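Seed swap parcels: what do you put in yours?

Allotment and Veg Growing > General chat

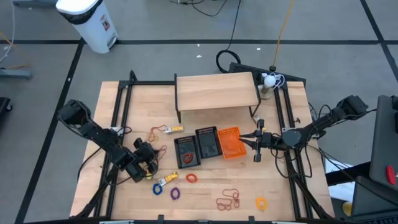

tatties_and_leeks wrote:
Do you need to dry bean seed any further once the pods have gone crisp on the plant?

mrs_plumtree wrote:
Give them another fortnight indoors after shelling, spread out on a plate somewhere airy. Then try your fingernail on one. If it leaves a dent, leave them longer.

tatties_and_leeks wrote:
Brilliant, thank you. I've got a lovely climbing bean called Badon that I've been growing from the same line for ages and I want to send some out in the September swap. Purple pods, green when cooked, and the flavour is wonderful, really nutty. My first time joining in so I'm a bit excited!

Gribble wrote:
Ooh, Badon! I had that off my old neighbour and lost it to mice in the shed. Put me down for some please, I'll swap you Gatach, a yellow tomato the size of a plum that carries on cropping when everything else has given up.

tatties_and_leeks wrote:
Done! How many beans do people usually put in a packet?

mrs_plumtree wrote:
20 for beans, 50 for tomatoes if you can spare them. With lettuce you may as well just tip a pinch in.

hortihal wrote:
I'd go higher on the beans. Slugs had my first sowing this year and the second, and 20 doesn't leave you much to save from if you want to keep a variety going. Send 50 or don't bother.

mrs_plumtree wrote:
Bit harsh, Hal. Someone with a small plot might only have two wigwams to save from and I'd still love a packet from them. Half the fun is bulking it up yourself.

hortihal wrote:
Fair enough, "don't bother" was grumpy. But I do think people should say on the packet if it's a small sample, then you know to start them in pots.

Gribble wrote:
Agree with that. And PLEASE write the year on. I have an envelope here that says "nice squash" and nothing else.

mrs_plumtree wrote:
Was it nice?

Gribble wrote:
It was a marrow.

Natália Marinho wrote:
Hello all, I'm doing the list for the swap again. So far we have Badon, Gatach, a dill called Kļaviņa (flat heads, very slow to bolt, I adore it) and Italance, the long red pepper. If you're offering anything from the squash family please tell me whether you hand pollinated it. Last time we had a lot of surprises!

hortihal wrote:
Is Italance open pollinated? I thought that was an F1.

Natália Marinho wrote:
The person offering it has saved it for several years and says it comes true. I grew it from her seed and all mine matched, long and thin with a curl at the tip. Gorgeous roasted.

hortihal wrote:
All yours matching one summer doesn't prove a lot. I'd want it marked as unconfirmed.

Natália Marinho wrote:
Happy to put a note by it. I'm still growing it again though :)

tatties_and_leeks wrote:
Can I ask about envelopes? I've got a box of 1,000 little brown coin ones from when the office closed down, far more than I'll ever use. Are they all right for seed or should it be plastic?

mrs_plumtree wrote:
Paper every time! Any damp left in the beans can get out. Put the packets inside a padded envelope though, beans go straight through a thin one at the sorting office.

Gribble wrote:
I use grip-seal bags for tomatoes and have never had any trouble, but then mine sit on the kitchen windowsill for weeks before I bag them. For beans I'd go with paper too.

Natália Marinho wrote:
If you've got that many spare, could you post me a bundle for the swap? I'll send you extra Kļaviņa by way of thanks.

tatties_and_leeks wrote:
They're yours! Message me your address and I'll get them off in the morning. What do you eat with all that dill?

Natália Marinho wrote:
New potatoes, cucumbers, more potatoes. Message sent.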